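Waiting for the Kettle: Hard Water in Susville
10 November 2019
By the Semeniuk Hall project group

Our original proposal was to compare tap water across the whole county. Our revised proposal, written after we looked at the bus timetable, was to compare tap water in two towns, Susville and Prakport, and to find out why people in one of them complain so much about their kettles.

Susville gets its water from wells in limestone. Prakport gets its water from a reservoir and is smug about it. We asked residents of both towns to fill in a short form, and 93 of them did, which is more than our instructor predicted and fewer than we told her to expect. The form asked what they drank, what they cleaned their kettles with, and whether they had ever bought a softener. One person used the comments box to complain about parking.

We then ran soap tests on samples from each town. You add soap solution a little at a time and shake until the lather holds. Prakport water foamed almost at once. Susville water needed so much soap that we ran out and had to finish the next morning with a fresh bottle, so the last set of results should be treated with some suspicion.

Most Susville households descale with vinegar. A smaller group swears by lemon juice, and a very small group swears by doing nothing and calling the scale "minerals." The ones who had bought softeners were happy with them, though people who have spent over 1000 dollars on a tank of salt may not be the best judges.

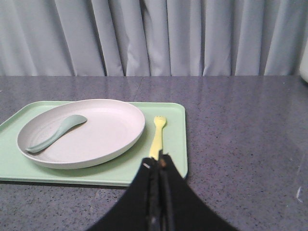
The other cost is time. Residents told us they wipe down counters and faucets after every use to keep off the white spots, and several admitted they had given up by November. We had planned to put a dollar figure on this and could not agree on what an hour of wiping is worth.

If we did the project again, we would buy more soap and leave out the comments box.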